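**Pre-session walk, upper floor, Cillville site.** Friday, pm block. Hand-held grippers, table pick and place. Target 34 examples for the Jestley set.

- [x] Grippers: both open and close clean. Finger pads checked for tears, screws snug
- [x] Marker faces wiped, no peeling corners
- [ ] Floor cables: NOT OK. See below
- [x] Wrist straps on before lifting
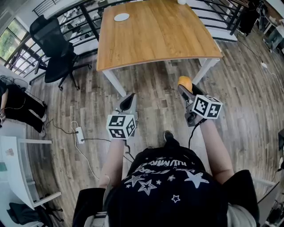
Cables are the main finding again. Both grippers trail one toward the floor and the operator is looking down at the tools, not at his feet. Then there's the power strip lying out on the planks with its white cable looped across, right by the seated person. Tape it or move it under the desk before next block. Foltell cable covers were orderd, 2 lengths, not here yet.

**Table and railing**

- [x] Table steady, no wobble
- [x] Edges ok
- [ ] Chairs clear of reach area. Partial, push further back

Keep objects off the railing side. Drop to lower level, anything that rolls goes to the table middle before recording starts.
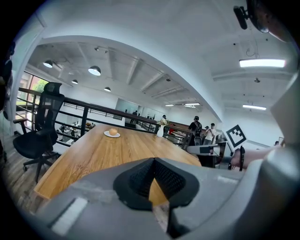

- [x] Start pose held before each example
- [x] Reset to marked spot between runs. Slow, but do it
- [ ] Spare batteries: 16 on the sheet, tray not recounted

Headset wearers need a spotter when they walk. Write the spotter down on the D'Souza form, last block left it blank. Stop the run if anyone steps into reach, dont try to save the example.

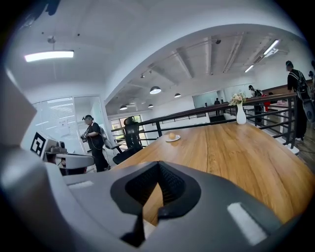

*Orange on plate, vase to the right. Headset operator at left.*

**Open:** floor cables, chairs, battery count. Recheck at 16:00, no recording til cables are done.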